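In praise of the plain curtain

My grandmother had curtains in every doorway of her house, as well as at the windows. There was a heavy green one across the front door to keep the draught out, a thinner one where the pantry door had once been, and a sort of striped affair on brass rings that divided the back bedroom in two, so that my mother could have one half and my aunt the other. They were separated by a thickness of cotton for eleven years, those two, and my mother still talks about her half as "my room", with the same pride other people reserve for a room with walls.

I have been thinking about that striped curtain a good deal this winter, and I should like to make a case for it, if you'll bear with me. My feeling is that we have become far too fond of walls, and after walls of knocking them down again, and that somewhere between those two expensive hobbies we have forgotten the cheap, soft, sensible thing that hangs from a rail.

It began with our hall. I mean the Furnival Rooms, which most people in the town will know from jumble sales, first aid courses and at least one wedding reception they would like to forget. The big room is lovely but it is one big room. If the toddlers are in, the bereavement group can't be, and if the brass players are in then of course it's brass for all. Last spring a proposal went round to put up a permanent partition with a fire door and a little glazed panel, and the quote from the builders was a good deal more than we had. What we had was £2,289, left over from the roof appeal.

Terence Dobson, who has known the building longer than most of us have been alive, stood up at the meeting and asked why we didn't just hang a curtain. There was a bit of laughter. I laughed too, I'm sorry to say, and I have been making up for it ever since.

I think people laugh at curtains because they remind us of hospital bays and school changing rooms, of being small and cold and in your vest. A curtain seems like what you have until you can afford the proper thing. And there is some truth in the complaint, I do see that. A curtain won't keep out a cornet. It won't keep a secret either, and anybody who has had a doctor lower his voice on the far side of one will know how little difference it makes. If what you need is silence, or a lock, then build your wall and good luck to you.

But how often is that really what we need? Most of the time, I think, what we want is a gentler thing, a signal that says somebody is busy in here, do give them a minute. A drawn curtain says it very nicely. You don't knock on it, you cough, or say "only me", and I find that a much friendlier arrangement than rapping on a door. My friend Kirsty Bloxham works from home with three children in the house, and she swears the curtain across her end of the landing gets more respect than the bedroom door ever did. A shut door is a challenge to a six-year-old. A curtain is apparently a kind of treaty.

Then there is the business of changing your mind. I have lived in four houses and in every one of them somebody before me had taken out a wall I would have liked to keep, or put one in where it made a dark little corridor of no use to anyone. All of them must have been so certain! They paid for the plaster and the skip and the dust in the butter, and within a few years the children had gone, or the grandmother had come, and the house was the wrong shape again. A curtain would have let them be certain on weekday mornings and something else entirely by teatime.

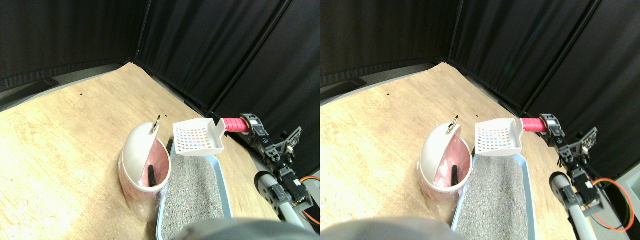

Photo: Mivona Picture Library

Black is a braver choice than it sounds, by the way. I had always thought of it as a theatre colour, fit for magicians, and when the samples came I put the black one at the bottom of the pile. But a dark curtain with a pale wooden floor in front of it is a handsome thing. The cloth goes quiet and the boards seem to come forward, and whoever is standing on them looks as though they have something worth saying. Upstairs at Fandari, where they do the soup, they have hung very dark ones right round the reading corner, and I've never once felt gloomy there. I have stayed too long and missed my bus, which must count as a recommendation.

Folds matter too, and I'd urge anyone who is measuring up to be generous with them. A curtain made exactly as wide as its gap looks like a sheet on a washing line. Allow twice the width if you possibly can. It hangs better and it takes the hard edge off the sound of a room, so that even the toddlers come down to something you can talk over.

I won't pretend there is no upkeep. They gather dust, they need taking down, and getting them up again is a job for two people who are still on speaking terms. Anything in a public hall must be properly flame retardant, and you should see the certificate for it and keep it somewhere sensible. Hooks vanish. I can't explain where they go.

My mother came to see the Furnival curtain in December, when it had been up for a few weeks. She is eighty-four and not easily impressed. She walked along the whole length of it with her hand out, the way you might along a hedge, and then she went through to the other side and pulled it closed behind her. I could hear her perfectly well, humming and moving a chair about. I waited a bit, and then I said "only me" and went in.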